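Sikuno publishes its maintenance and set-up procedure for the Zurnano sorting cell

Hennessy, June 8, 2018

Sikuno has today released the full maintenance and set-up procedure for the Zurnano, the single-arm tabletop cell in use at its Hennessy workshop. The document, previously held as an internal working paper, is available without charge to schools, repair centres and small firms that operate the same cell or intend to install one.

The Zurnano picks small mixed articles from dishes and trays and places them in lidded storage containers. It was assembled at Hennessy for the handling of returned toys and play sets, where the articles vary a great deal in shape and where a fixed feeder would be of little use. The cell consists of one arm, a two-finger gripper, a camera mounted at the wrist, a plain work table and a control cabinet. The software that plans each pick, Flokatum, is maintained by the same team and is covered by the procedure only so far as it affects the daily checks.

Gobnait Keane, Head of Workshop Engineering at Sikuno, is the author of the procedure.

"We have been asked for this document many times by people who visited the workshop, and we gave out parts of it when we could," said Ms Keane. "The parts were not much help on their own. A finger check means little if the camera has moved, and the camera check depends on the table being level. We decided to put the whole of it in order and let people have it."

Background to the release

The first version of the procedure was written in March, following a period in which the cell dropped more articles than was acceptable. The fault was at first put down to the planning software. Two weeks of changes to Flokatum brought no improvement. On inspection, one of the gripper fingers was found to have worked loose in its mounting, so that the two tips met slightly out of line. Large articles were held well enough. Thin or rounded ones turned in the grip and fell.

The finger was refitted, and the workshop then reviewed how the looseness had gone unnoticed. The existing checklist asked the operator to confirm that the gripper opened and closed. It did not ask whether the tips were in line, and it did not require a test pick. Both points have been corrected in the published version.

A second matter came to light during the review. The wrist camera had been removed for cleaning and put back without a fresh calibration. The resulting error was small at the centre of the table and larger towards the sides, where the storage container stands. The procedure now treats any removal of the camera, however brief, as a reason to calibrate again before work resumes.

What the procedure covers

The published document is arranged according to how often each task falls due. Daily tasks are carried out by the operator before the first run. Tasks due every 300 hours of running are carried out by a trained technician with the arm isolated from the supply. Tasks due every 2000 hours include the replacement of the finger pads and of the cable that runs along the arm to the wrist, whether or not either shows wear.

Running hours are taken from the counter in the control cabinet. Operators are asked to write the reading in the log at the start of each day. Where a cell has been moved to another room or another table, the full set-up sequence applies regardless of the hours shown.

Isolation and safe access

No work is to be carried out on the gripper while the arm is powered, with the sole exception of the alignment and test picks described in the set-up sequence. During those steps the arm runs at reduced speed and the operator remains outside the marked area with the stop button within reach.

Before any fixing is loosened, the technician is to lower the arm to its rest position, switch off at the cabinet, lock the switch and keep the key. The arm must not be supported by hand. A stand is supplied with the cell for this purpose and should be stored beside the cabinet.

Set-up sequence

The sequence is given below as it appears in the procedure. It is to be followed in order, and a step that fails is to be put right before the next is begun.

1. Level the table. Place a spirit level along each side and across both diagonals, and adjust the feet until the bubble is central in each position. Tighten the lock nuts and check again. Wipe the top with a dry cloth. Polish and spray cleaners are not to be used, as they leave a shine which can disturb the camera.

2. Inspect the fingers. With the supply isolated, grip each finger near its base and apply light pressure in each direction. Any movement calls for the finger to be removed, the seat cleaned and the fixings replaced. Old fixings are to be discarded. Examine the tips for chips and the pads for glazing.

3. Check the mounting assemblies. Look into the openings on both sides for dust, thread or fragments of plastic, and remove them with a soft brush. Compressed air is not recommended, as it tends to drive debris further in. Turn the hubs by hand through their full travel and note any roughness in the log.

4. Align the tips. Restore the supply, select reduced speed and close the gripper slowly on the steel gauge provided. The gauge should be held evenly along its length. Open and close the gripper 5 times and confirm that the result is the same on each occasion.

5. Calibrate the camera. Clean the lens with the cloth supplied. Lay the calibration card flat on the table and run the routine from the Flokatum menu. The routine asks for the card to be moved to the corners of the work area in turn. Both gripper fingers should remain in the camera's view when fully open, and if either is missing the camera bracket has been fitted at the wrong angle.

6. Place the test articles. Put a shallow round plate on the table and lay one small article in it on its side, away from the middle. Stand the lidded container to the right of the plate, with space left between the two for the gripper to descend. Remove everything else from the work area. With the fingers apart, compare the live view with the layout required before giving the command to start.
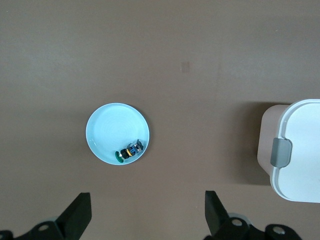

7. Run the test picks. Carry out 5 picks at reduced speed, turning the article to a new angle before each one. The fingers must close on the article without touching the rim of the plate. If the plate shifts, stop the cell, return to step 4 and repeat the alignment. For this test the container lid stays on, and the article is set down on the open table.

8. Record the result. Enter the date, the hour reading, the name of the technician and any part replaced. Where a test pick failed, describe what happened in a short sentence. An entry of "adjusted" or "now working" is not sufficient.

Choice of test article

Ms Keane said that the choice of a toy for the test picks had been deliberate.

"A plain block is too kind to the gripper," she said. "It has flat sides and it will sit square even when the tips are slightly out. A small figure lying on its side has steps and narrow places all along it, and if there is something wrong with the alignment you will see it turn. We also wanted something that any workshop could find in a drawer."

The plate is included for a similar reason. A raised rim limits the directions from which the fingers can approach, and a cell that performs well on a bare table may still catch the edge of a dish. Users may substitute a plate or article of their own, provided that the same items are kept for every later test and are noted on the first page of the log.

Use by other workshops

Sikuno advises that the intervals given were set for conditions at Hennessy, where the cell works indoors in a clean room with little dust. Workshops that handle cardboard, fabric or unwashed articles should expect the mounting assemblies to need attention more often, and are encouraged to shorten the intervals until their own log shows a settled pattern.

The procedure does not replace the safety assessment which each operator must carry out for its own premises. It also does not cover repairs to the arm joints or the control cabinet. These remain the work of Sikuno service staff, and opening either will end the service agreement for the cell concerned.

Corrections and suggestions from users are welcome and will be considered for the next issue. Those reporting a fault are asked to send the relevant log pages, together with a note of the Flokatum version in use and the hour reading at the time.

Availability

The procedure may be requested from the Sikuno workshop office at Hennessy. Printed copies can be supplied in a wipe-clean binding suitable for use at the bench. The steel gauge and the calibration card are delivered with every Zurnano cell, and replacements may be ordered as spare parts through the same office.

About Sikuno

Sikuno designs, builds and services small automated cells for sorting and packing. Its workshop at Hennessy carries out assembly, testing and operator training, and maintains the Flokatum planning software.

Enquiries

Workshop office, Sikuno, Hennessy. Technical questions should be marked for the attention of Gobnait Keane.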